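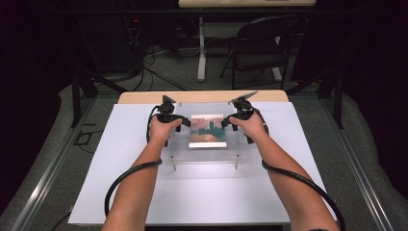

Bookkeeper, part time
Poreo Housing Cooperative

Poreo is looking for a bookkeeper to work 5 mornings a week in our main office. The position opens in March, when our current bookkeeper, Dagmar Tichý, retires. She will stay on for the first four weeks to hand over the work.

We manage rental and shared-ownership homes at five sites and keep accounts for 2,564 members. Most members pay by bank transfer, but a fair number still pay by check at the front desk, and those payments have to be entered by hand.

The work includes:
Posting rent and fee payments each day
Matching bank statements to the ledger
Paying contractor invoices
Sending late notices and setting up payment plans
Preparing the month-end report for the finance manager, Higinio Trujillo

You should have at least two years of bookkeeping experience and be comfortable with spreadsheets. Experience with housing accounts is helpful but not required. We are switching to new accounting software this year and will train you on it. Spanish is a plus.

Hours are 8:30 a.m. to 12:30 p.m. The job is done on site. Pay depends on experience, and paid vacation is prorated. Parking is free behind the building.

To apply, send a resume and a short cover letter to Afia Agbeko in the personnel office, or drop them off at the front desk. Please include the names of two people we can call for a reference. Interviews will be held in person and include a short ledger exercise. Applications are read as they come in, and the posting will come down once the job is filled.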